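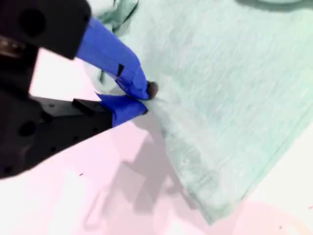
I spent most of Tuesday evening going through the T-shirt drawer. It had gotten to the point where I had to push down with one hand to close it, and I was wearing the same few shirts off the top every week anyway.

I pulled everything out and made piles on the bed. Keep, give away, rags. The keep pile was too big the first time, so I went through it again. Anything with a stretched neck went to rags. Anything I only kept for the event printed on it went to give away, except the Fekete 50-mile ride shirt, which I still wear to bed.

Ebuka Onyeka got me into folding shirts small and standing them on edge when we shared the apartment on Adell Street. I thought it was fussy then. I do it now. Sides in to the middle, bottom hem up to the collar, then in half again. Thick shirts get one fold fewer or they fall over in the drawer.

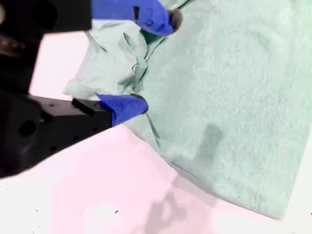 Folding goes faster on a table. I used to do it on the bed and the sheet moved along with the shirt, so the sleeves never ended up even. On a hard white tabletop you can see where the fabric is bunched up and where it lies flat, and pale mint green like this shows every crease. I smooth from the middle out to the sides with my palm and don't bother with an iron. Soft, fuzzy cotton mostly behaves if you fold it the same day it comes out of the dryer. If it sits in the basket until the weekend, it doesn't.

The give away bag is in the trunk and will go to the Mallura thrift store when I'm next over that way. They stop taking clothes at 2, and I have missed that twice already.

The drawer closes with one finger now. Sweaters are next, probably in January, and I still have to find somewhere to put the spare blankets.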